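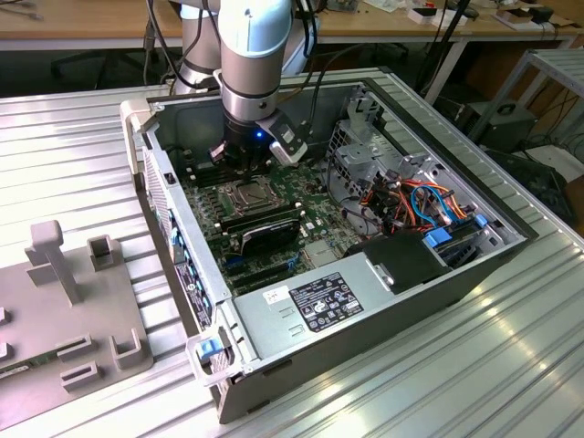
Reseating RAM fixed my no-POST, but should it have?
Forum: Home PC Repair > Memory and Motherboards

tallgrass_pete
Posted 7:26 PM
Tower I put together a few years ago quit booting in January. Fans came on, no picture, no beeps. The board has no debug display so I had nothing to go on. I tried another monitor and another cable, then cleared the CMOS. Same result every time.

Last night I laid the case on its side, pulled both memory sticks, put them back in the same slots, and it started right up. It has been fine since then. I have two questions. Is this a real fix or will it come back? And should I clean the contacts while I have the panel off?

Board is a Meesuk, memory is two Claltex sticks that came as a kit.

Drerkeo
It's a real fix in the sense that the connection was bad and now it's good. Sticks can creep a little in the slot over the years, especially if the case gets moved or the room goes from cold to warm a lot. A thin film builds up on the contacts too. Pulling the stick and pushing it back in scrapes through it.

Run a memory test overnight. If it passes, close the case and forget about it.

solder_mouse
Clean them while you're in there. White pencil eraser, light strokes along the gold, then wipe with isopropyl and let it dry. I've done it this way for years.

Drerkeo
Please don't use an eraser. The gold is very thin and an eraser is an abrasive. You also end up with crumbs, and the crumbs end up in the slot. Alcohol on a lint-free cloth is enough.

solder_mouse
I have never had a stick fail from it. People have been cleaning edge connectors with erasers since the 80s.

Drerkeo
And a lot of those edge connectors have the gold worn off them. Once a year on an old game cartridge, fine, do what you like. On memory you plan to keep, alcohol does the same job without taking anything off.

Chalerm Phuthong
I do repairs in Lestdale and see this problem a lot. I'm with Drerkeo on the eraser, but I would add that most of the time the contacts aren't dirty at all. The stick was never all the way in. Many boards have a latch on one end only, and people push on the latch end, hear the click, and stop. The other end is sitting up a hair. It can work like that for years.

What I do:
Power supply switched off and unplugged. Hold the power button in for a few seconds.
Case flat on its side so you are pushing straight down. If you do it with the tower standing up, the board flexes away from you.
Touch bare metal on the chassis first.
Open the latch, line up the notch, and press both ends with your thumbs until each one is down.
Look along the slot from the side. The gold should disappear evenly.

tallgrass_pete
That may be it. I did the original install with the tower standing on the carpet. I'm fairly sure I only pushed on one end.

kettle_north
Did you try one stick at a time? If it comes back, that's the first thing to do. One stick in the slot the manual recommends, boot, swap, boot. It takes ten minutes and tells you whether it's a stick or a slot.

Also check the CPU cooler. A heavy tower cooler that's been tightened unevenly can cause memory problems that look exactly like this. I chased one for 7 weeks before I loosened the cooler screws and did them up again evenly.

solder_mouse
Cooler pressure is a good point. I'd forgotten that one.

tallgrass_pete
Didn't try one at a time because it booted on the first go. The cooler is the small one that came with the processor, so I doubt it's that.

Left the memory test running overnight. No errors. I wiped the contacts with alcohol before I started it, no eraser. Sorry, mouse.

solder_mouse
Your loss. Glad it passed.

Chalerm Phuthong
Good result. Check that your memory profile is still on, by the way. Clearing the CMOS puts it back to default speed and a lot of people never notice.

tallgrass_pete
It was off. Turned it back on and I'm running the test again tonight at the full speed. Will post if anything shows up.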